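Forums > Shop Floor & Lab Automation > Buying, Leasing & Budgets > Bin picking cell, what did you forget to budget for?

carola_r
2018-10-23
Hi all! I'm putting together next year's equipment request for our returns sorting line (mixed small goods, mostly toys and kitchen stuff, all dumped into bins) and I've got a quote from Bosto for an arm, a controller and a basic gripper. The arm price I can live with. What scares me is everything under it, because my boss wants one number and he wants it before the June planning round, and I'd hate to go back with my hand out a second time. So what did you folks leave off your first budget?
Carola Reinholz

dentedpallet
Grippers. Plural! We bought one with the arm and went through 4 before we had something that would take both a flat box and a cup. If Bosto is only quoting you the basic one, ask what a second set of fingers costs and how long they take to ship. Ours took longer than the robot did.

tmk_weld
Gonna disagree a little. People burn money on grippers when the problem is the bin. Get a decent bin with sloped sides so stuff slides back toward the middle, and the plain gripper will do a lot more than you'd think. I'd put my money into the camera before I bought another gripper.

dentedpallet
A sloped bin doesn't help you when the thing is lying flat in the corner, tmk. Been there with the soap dishes.

tmk_weld
Then you shake the bin, lol. Or you pick the corner stuff by hand. You're never getting to zero hand picks on mixed goods, and anybody who budgets for zero is going to have a bad meeting later.

carola_r
Ha, okay, so I need a line for a person too. My boss is going to love that. Has anyone leased? Zapata offered us a two year lease with service included and the monthly number looks friendly, but I can't tell what "service" covers.

pinchpoint5
We leased from Zapata. Read the part about cables and hoses, those counted as wear items on ours and we paid for every one. The arm itself was fine and the tech was nice. I'd still buy if you can get the money, the lease only made sense for us since we didn't know if we'd keep the line.

ylva_b
Jumping in because I ran the Promimbridge trial at our place and I did the budget for it twice (first one was garbage). I had a nice neat sheet with the arm, the gripper, the camera and the Ovia software license on it, and I felt very smart. Then came install and I was back asking for more within 2 weeks. I had nothing down for a proper table, nothing for cable management, nothing for spare bins, and I'd set aside $200 for "misc." Two hundred dollars! That was gone on clamps, ties and tape before we'd run a full shift.
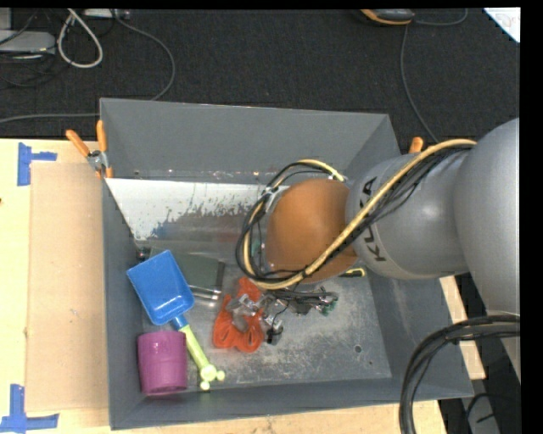

Cable dressing is the line I'd fight for now, and I'd make it its own row so it can't get cut quietly. Ask every vendor if the hose and cable package for the gripper is in the price or extra, and get that in writing. Look at how much is hanging off the wrist on that KUKA, the fat yellow one curling around the end and all the skinny black ones looping out next to it, and every bit of that goes down into the bin with the gripper. If one of those snags on a toy shovel handle you're stopped until somebody comes over and frees it. Same goes for bins, by the way. The floor gets scuffed up like that one and you'll want a spare on the shelf, so put down 5 and don't let anyone talk you to one.

tmk_weld
See, sloped sides on the bin! I rest my case. But I'd bolt it down, clamps walk on you.

ylva_b
You're not wrong, but we swap bins too often to bolt anything. Orange spring clamps all the way for me until somebody pays for a real fixture. Carola, if you have room in your number, a real fixture is a good thing to ask for up front. It's so much harder to get it approved once the cheap way sort of works.

dentedpallet
Agree on the fixture. Still say two grippers minimum.

carola_r
This is so helpful, thank you! I've added rows for cables, spare bins, fixture, second gripper, and a person for the corner picks. Ylva, would you be willing to share the second version of your sheet, with the prices blanked out? And did the Ovia license renew at the same price for you?

ylva_b
Sure, send me a message and I'll dig it up tonight. The renewal went up, so put the second year in its own column.
Ylva Berge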